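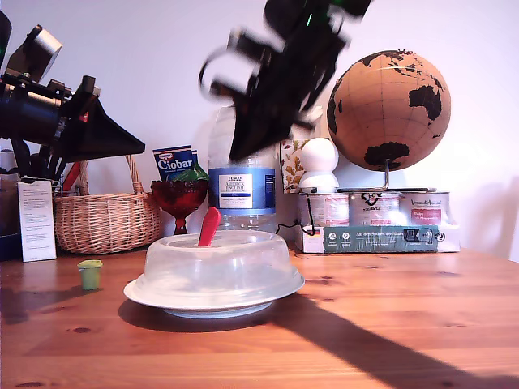 A plate under a clear plastic dome lid, with a wicker basket at the back of the table.

Food cover

A food cover is a lid, dome or tent placed over a dish of food that is waiting to be eaten, carried or heated. Food covers keep off flies and dust, hold in warmth and moisture, and stop splatter during heating. They are among the simplest of all kitchen tools, and one of the most varied - the same basic shape turns up in polished silver, glass, wire, mesh, wicker and plastic.

History

Covering food is probably as old as cooking in pots. Leaves, cloths, flat stones and upturned bowls all do the job well, and all are still in use. The metal dome, or cloche, takes its name from the French word for bell, and it became a favorite of grand dining rooms, where dishes often had a long trip from the kitchen to the table. A good cloche holds its heat wonderfully, and lifting it lets out all the smell of the dish at once!

Wire gauze covers were a familiar sight in pantries before home refrigerators became common. They let air move around cheese and cold meat while shutting insects out. Plastic domes spread along with the microwave oven in the second half of the 20th century.

Types

Cloches are rigid domes of metal or glass, usually with a knob or handle on top. Glass ones are popular for cakes and cheese, which look splendid under them.

Mesh tents fold up like small umbrellas and are used mostly outdoors. They give no protection from heat or damp, but they weigh almost nothing and can cover a whole platter.

Microwave covers are light domes, most often of clear or tinted plastic. Many have vents so that steam can get out. A cover without any opening should be set slightly ajar, and any cover should be lifted away from the face, as trapped steam can burn.

Woven covers are made from cane, bamboo, palm leaf or grass, and are the most beautiful of the group. In the market town of Sevham, weavers make a tall, pointed kind called the semwal, built up from 3 layers of split cane. The Jaltbridge Folk Museum keeps 264 food covers of all kinds, 97 of them woven, and shows a changing selection every February.

Care

Plastic covers should be washed after each use, with extra attention to the rim and vents, where grease collects. Woven covers do best with a soft brush and a quick wipe - soaking can warp the cane. Silver cloches need regular polishing and should be dried right after washing to avoid spots.

See also

Butter dish
Cake stand
Cloche (gardening)
Tea cozy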